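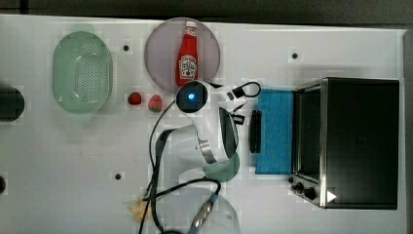
Prop budget

In tabletop robotics, the prop budget is the part of an equipment plan that covers everything the robot is meant to handle, as opposed to the robot itself. It takes in crockery, toy food, bottles, sponges, small appliances and whatever they are kept in when the day is over. It is usually the smallest sum in the plan and the one most often left out of it, on the grounds that everyone owns a cup.

The term is used mainly by people who run arm-and-table setups in teaching workshops, small research groups and trade training centres. Larger outfits tend to file the same spending under "consumables", although a colander is seldom consumed.

Origin of the term

"Prop budget" was borrowed from the theatre. Its spread in equipment planning is generally credited to Elvira Rengifo, who kept the books for the training centre at Perrin and gave the props a page of their own after a year in which they had been entered under stationery, catering and, once, travel. Her template, known as the Perrin sheet, has a column for the item, a column for the price and a column headed "Spare?", which is supposed to be filled in before the order goes out.

Rengifo's original sheet had 19 lines. Later versions are longer. Omar Majali, who took over the page, added a line for table covering and another for a broom.

Typical contents

A prop budget for a kitchen-themed table normally begins with plates, bowls and cups, and moves on to food. Real food is cheap to buy and dear to keep replacing, so most planners put down for toy fruit, which costs more at the till and can be left out over the weekend. Bottles are bought in familiar shapes. Ketchup is a favourite, being easy to spot and stocked by every corner shop, which makes it one of the few pieces of robotics equipment that can be replaced at ten at night.

Sources differ on the matter of colour. The Perrin sheet advises buying in strong colours that stand out from the table. The rival Wotura guide points out that homes are full of white plates on white worktops, and that a buyer who avoids them is paying for an easier life than the robot will have later. Both documents recommend against glass.

Large items, such as a small oven, are a frequent source of dispute. They take up a good share of the table and often cost more than all the crockery put together. Some finance offices also insist that anything with a plug be tested and labelled, whether or not there is any plan to plug it in.

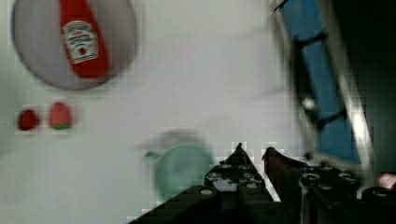
Ketchup bottle on a plate, as seen by a small camera mounted near the gripper.

Fixed costs

Around the props sit the costs that do not move: the arm, the gripper, the table, the cameras and the cabling. Planners usually price the arm first, spend most of an afternoon on it, and price the rest in the time left before tea.

Cameras deserve a separate mention. One overhead view is enough to see where things are, but the arm has a habit of standing in front of what it is working on. A second, smaller camera at the wrist gives a closer look and brings its own bill, made up of a bracket, a longer cable and the replacement for the longer cable. The Wotura guide suggests setting aside 200 a year for cables alone, in whatever currency the reader happens to be spending. This is thought to be the only figure in the guide that has never been challenged.

Gripper fingers are commonly quoted as part of the gripper. Their wear parts are commonly quoted separately, in smaller type. Édgar Ríos, in a set of planning notes written for the Neton workshop, advises buyers to ask for the price of a finger on its own before agreeing to anything, and to write down how long the supplier takes to answer.

The table itself is rarely argued over. It should be, in Ríos's view, since a table that is too small means buying again. His notes call for enough surface to lay out every prop at once, and then a hand's width more on all sides.
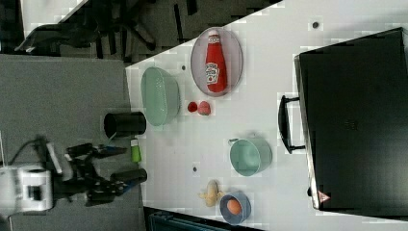
Floor space belongs in the same calculation. An arm can reach past the edge of its table, and props can travel past it too, so the area the plan must pay for is larger than the furniture. Offices that charge rent by the square metre have been known to discover this in November, when the charges go out. The usual remedy is to mark the full area on the room drawing at the start and to leave it marked when somebody asks to put a filing cabinet there.

Planning methods

The simplest method is to multiply. A workshop running 2 tables buys two of everything, and finds out in the first week which items it wanted three of. This remains the most widely used approach.

The Pledosum method, named after the project that first wrote it down, works backwards from the tasks. Each task is listed with the objects it needs, and an object is bought only when a task calls for it. The method gives a short and tidy order. Its critics, among them Fares Tannous, say that it also gives a table with nothing on it to get in the way, and that clutter has to be paid for like anything else. Tannous proposed a "clutter allowance" of 9 per cent of the prop budget, to be spent on objects with no purpose whatever. Finance offices have been slow to adopt it.

A third approach, bringing things from home, is not recognised by any published guide.

Replacement and storage

Rasha Aoun's survey of the Neton store cupboard found that lids and caps went missing well before the things they belonged to, and that cups outlasted every plan made for them. She recommended buying bottles in pairs and storing each set in one labelled box. The boxes were ordered the following year, under stationery.

See also

End effector
Petty cash
Total cost of ownership
Wear parts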